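19/12/2022, workshop notebook

Back on the glaze tests after a long gap (last proper entry was July, shame on me). I fired the Brornia clay tiles overnight and I'm so pleased with batch 9 I keep picking it up! The blue finally broke to that rusty brown over the edges, the way it did on the old mugs, and there's hardly any crawling. The Pringate clay under the same glaze came out dull and pinholed again, so I think I'm done fighting with it for tiles. Still fine for planters.

Recipe change, for whoever mixes next: I cut the whisker of extra clay I'd been adding and sieved twice through the fine mesh. The bucket is 400 grams dry weight, marked with green tape. Please don't top it up with water! It looks thick but it's right, it just needs a good long stir and a few minutes to sit.

Typed up the old test cards too, which ate most of the afternoon. The spreadsheet has more than 88 rows now and the early ones are a mess, half of them with no cone written down and one that only says "nice." I moved outside for the light, since you can't judge browns under our tubes.

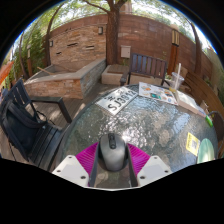

*Mouse at the glass-top table.*

The Goh kiln is reading hot again, I'm fairly sure. Witness cones on the bottom shelf were flat and the top one was just right, so either the probe has slipped or the bottom element is doing all the work. I'll put a cone pack on every shelf next time and write down what I find instead of trusting my memory (ha). The lid seal also wants a look, there's a crumbly patch by the hinge.

Shelf wash is nearly out. I want to try the Curkus stuff, a bit pricier but it went on smooth when I borrowed a scoop last winter and it didn't flake onto the pots below.

To do: grind the drips off shelf two, relabel the iron jars, glaze the second set of tiles with one dip and with two, and try batch 9 over white slip. Leaving the good tiles on the windowsill, please don't use them as coasters.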